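Pesside Workshop: Pre-Session and In-Session Checklist for Two-Handed Teaching by Remote Control
Station: Bruvwood bench, white ring and black base task
Filled in by: Orlando Quispe
Month: December
Sheet 44, revised wording

A word before the ticks. I know this sheet has grown, and I know some of you would rather have a single page you can fold into a pocket. I have tried, I promise, but every time I take something out somebody writes it back in by hand along the margin (usually in green pen, you know who you are), so I have given in and left the comments where they belong. Please read them at least once before you put the gloves on. After that you may skim like the rest of us.

Marks used: OK, OK with comment, Fix before next session, Stop.

PART A. BEFORE THE ARMS ARE POWERED

A1. Bench clear of tools, mugs and paper. OK
A2. Stop button within reach of the watcher, pressed once and reset. OK
A3. Stop button within reach of the operator's foot. OK with comment
Comment: The pedal had crept backwards again, as it does on that shiny bit of floor. I have pushed it back to the tape. If you are shorter than I am, do move it, but then please move the tape as well!
A4. Glove straps snug, no pinching at the wrist. OK
A5. Operator has chosen a comfortable chair height and has kept to it. OK
A6. Both people have agreed the words to be used. OK
Comment: We say "hold", "open" and "stop", and that is the lot. "Whoa" and "hang on a minute" are perfectly good English but they mean different things to different people, and a hand that is closing won't wait while you work it out.

PART B. HANDS AND CABLES

B1. Each finger opened and closed on its own, then all together. OK
B2. Thumbs follow the glove without a jump at the start. OK with comment
Comment: The left thumb was a shade slow to begin with. I ran the Tu glove set-up a second time and was happier after that. It is well worth doing twice if you have come straight in from the cold, as stiff fingers make for a poor set-up.
B3. Wrist cables have enough slack for a full turn inwards. OK with comment
Comment: Look at both sides. The cable on the right wrist stands up in a loop and goes over the forearm, and I like to turn that wrist slowly all the way while the watcher keeps an eye on the loop. On the left it runs down towards the near edge of the bench, so check that your sleeve, lanyard or scarf can't meet it there.
B4. Thin wires by the forearms clear of the joints. OK with comment
Comment: They hang a little. I would like them gathered in before the next long run, and I have put in a request for soft ties. Hard plastic ones are not to be used, please, however handy they are.
B5. Covers on the backs of the hands firmly seated. OK

PART C. STARTING POSITION

C1. Black base flat on the bench, hub upwards. OK
C2. Left hand brought in low, with the fingers to one side of the base and the thumb beneath. OK
C3. Ring in the right hand, well away from the left, before recording begins. OK
C4. Both hands still for a slow count before the first move. OK with comment
Comment: I do go on about this one. The still moment gives the learning software a clean beginning, and it gives you a chance to breathe out. Operators who rush it tend to rush the lot. 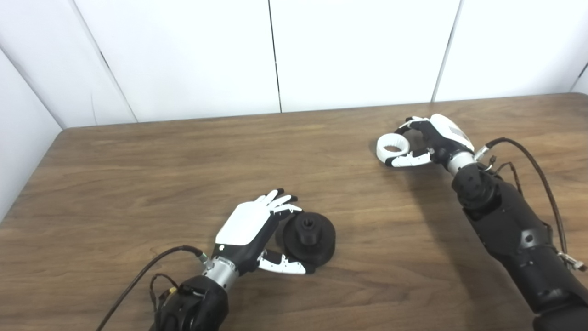

Niamh added underneath that she would lengthen the still moment for new operators, who are often so pleased to have the gloves working that they set off straight away, and she asked whether the watcher might do the counting aloud. I think that is a lovely idea. The watcher now counts, and the operator is not to move until the counting is done. I have changed C4 on the master copy to say so.

C5. Watcher standing to the side, outside the reach line, and not leaning in to see. OK
C6. Nobody passes anything across the bench while the gloves are live. OK
Comment: That includes a dropped ring. If a part rolls, say "stop", press the button, and only then go and fetch it. Gasero sells us the rings by the box, so there is no call to be heroic over one of them.

PART D. DURING THE DEMONSTRATION

D1. Ring kept low over the bench on the way across. OK
D2. Left hand steadies the base without pushing down on it. OK with comment
Comment: Pushing is the commonest bad habit here, and I have it too. You can't feel the bench through the gloves, so you keep going until something tells you otherwise, and by then the fingers are taking a load they shouldn't. Close gently, look, and close a little more if you need to.
D3. Right wrist turned before the hands meet. OK with comment
Comment: If you leave the turn until the last moment the knuckles can knock together. Turn early, while there is still open bench between the hands.
D4. Operator pauses if unsure. OK
Comment: A pause does no harm at all. Take 473 had a long one in the middle, and we kept it. Take 490 had none and really ought to have had two, and that one went in the bin.
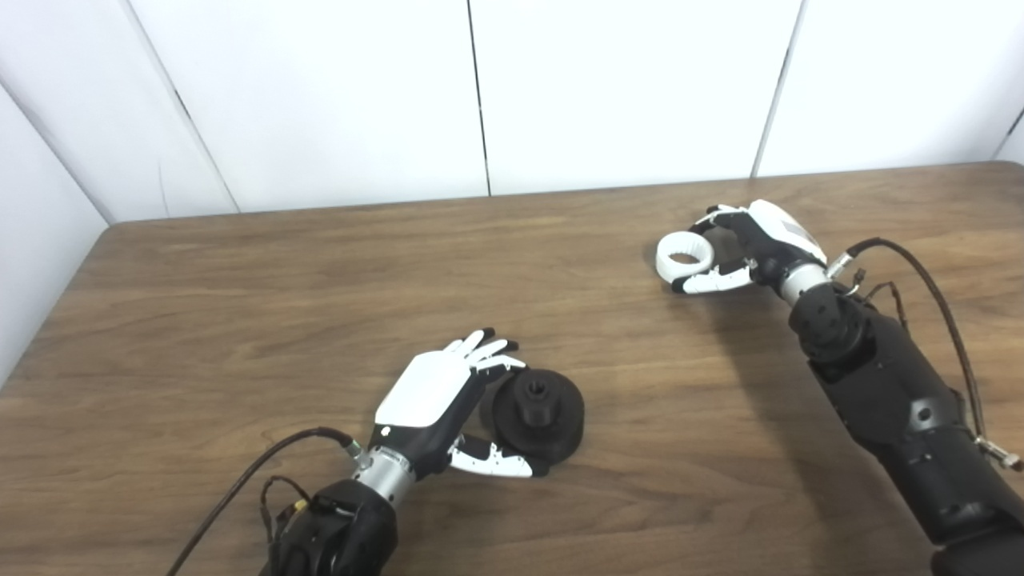 CATEGORY: CLOSE WORK, BOTH HANDS
Applies to items E1 to E5

Most of our knocks and scrapes come from this part of the job, so I ask for a slower pace from here on. The operator should be watching the fingertips and the watcher should be watching everything else, wrists and cables above all.

E1. Speed setting turned down before the hands come together. OK
E2. Fingertips of the two hands not hooked over one another. OK with comment
Comment: It came close on one take and the watcher quite rightly called "hold". If the fingers do hook, don't pull. Open the right hand first, wait, then open the left.
E3. Ring lowered squarely over the hub, no forcing. OK
E4. Right thumb used to nudge from the side only. OK
E5. Both hands opened fully before either arm draws back. Fix before next session
Comment: My own fault. I began to draw the right arm back with the fingers still partly closed, and the whole part shifted along the bench with it. No harm done, but the robot will copy whatever we show it, sloppy endings included, and so the take was marked as unusable. I shall practise with the recorder off before I do any more. 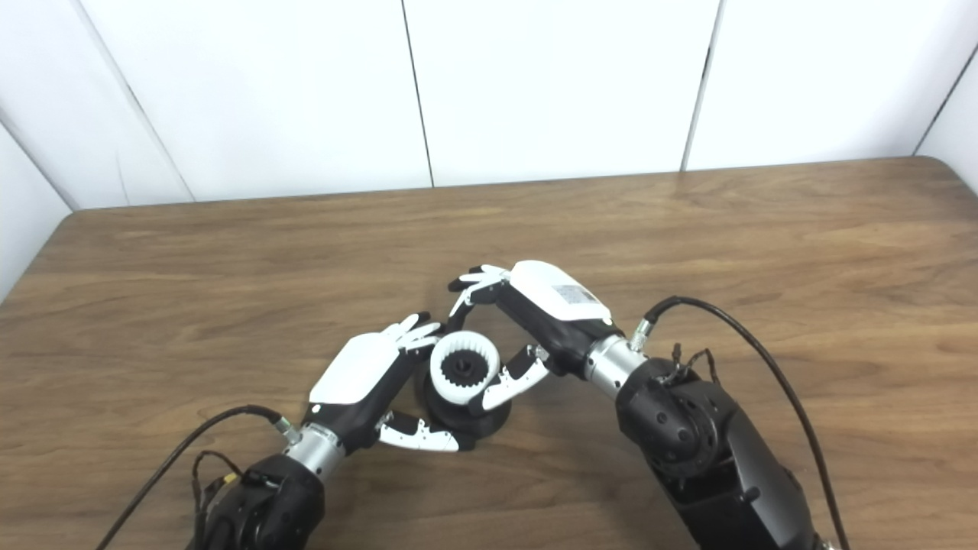 Both hands at the part, white ring on the black base.

PART F. AFTERWARDS

F1. Arms parked, power off, button left pressed in. OK
F2. Gloves wiped and hung up, not folded. OK
F3. Takes marked keep or discard while both people still remember them. OK
F4. Fingertips looked over for wear. OK with comment
Comment: Run your own finger lightly over each black tip once the power is off. Anything rough goes in the book with the hand and the finger written out in full. "Second one along" has caused us a good deal of puzzlement.
F5. Operator has had a proper rest before going again. OK
Comment: Kettle is at the Bruvwood end, and the good biscuits are behind the spare gloves.

Outstanding: soft ties for B4, fresh floor tape for A3, repeat of E5 with a second watcher.
Store this sheet in folder 1899, at the front.
Signed: Orlando Quispe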